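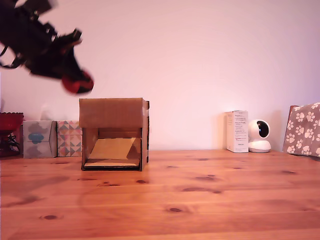 Leilani Brannigan wrote to me that estimation is what teachers do on the day before a break, when the real math is finished. She meant it kindly, and I have heard versions of it for as long as I have been teaching fourth grade. I think she is wrong, and I've been wanting to say so at length!

Estimation gets two pages in our textbook. They come right after rounding, and they ask children to round each number to the nearest hundred, add, and write the answer on a line. My students do it the way most children do. They work out the exact sum first, in tiny pencil marks off to the side, then round that and copy it onto the line. Who can blame them? The page has one right answer in the back of the book, so the exact sum feels like the safe road to it.

I want estimation to be its own daily subject, first thing, before the warm-up and before homework comes out. Three minutes is plenty. We started in January with a jar of dried beans, and I asked for three things from everyone: a number that was surely too low, a number that was surely too high, and a guess in between. The too-low and too-high numbers are where the good thinking lives. A child who says 2 for the low number has told me nothing, and she knows it, and the next morning she pushes it up to a place where she feels a bit nervous. I love that nervous place. It's the moment a number turns into a size.

The first jar held 228 beans. One boy had guessed 900, and I was so glad he had, because he then spent a good part of recess explaining to his friends how the beans on the glass had fooled him. He had counted one side and multiplied by all the sides he could imagine, forgetting how fast a jar narrows at the neck. You couldn't get that kind of talk out of a worksheet if you tried for a year.

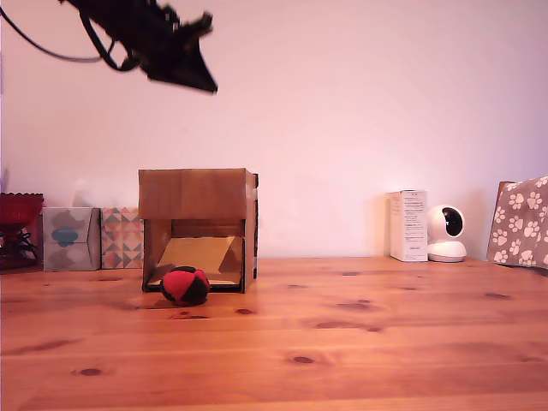 Does all this guessing make children careless with exact answers? It has made mine more careful, mostly because they now notice when an answer is silly.

Take 38 times 6. Before January, a paper with 2,028 on it would have come to my desk without a blink (a slipped place value, the sort of thing all of us do). Now the hand goes up before the pencil is down. "That's too big, 40 times 6 is only 240." Wonderful! I didn't teach a checking step. I have tried teaching checking steps, with a poster and everything, and they checked by doing the same wrong thing twice.

Chun-yin Tam, whose room is across the hall from mine, has a fair objection. He worries about the quick, confident kids who call out a number and settle it for everyone else. He's right that it happens. I handle it by having everybody write first and by never saying who was closest. We put the low and high numbers on the board as a long line and look at where the class bunches up. Sometimes the bunch is way off, and then we have a terrific argument. 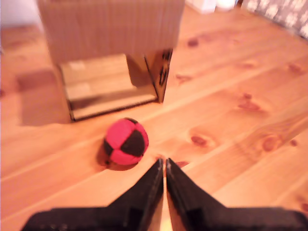 The other thing I do is change what we estimate, so the same children don't shine every morning. Beans and pasta favor the kids with sharp eyes. How many steps to the library favors the ones who can't sit still, and I was thrilled to see who spoke up that week. How long until the kettle boils is anybody's game. We've done the weight of a backpack, the number of words on a page, and how many of us it would take, lying head to toe, to reach from one end of the gym to the other (we tried it, and the floor was freezing).

None of it costs anything. I wouldn't buy a kit for it, and I'd be a little sad to see one, with the answers printed on cards. The jar works because I don't know the number either until we tip it out and sort it into tens together. They can tell when a teacher is pretending to wonder.

So, Leilani, keep your day before the break for estimation if you like, but please try it on some plain gray morning too, with long division coming up next. Start with beans. Use a jar with a narrow neck.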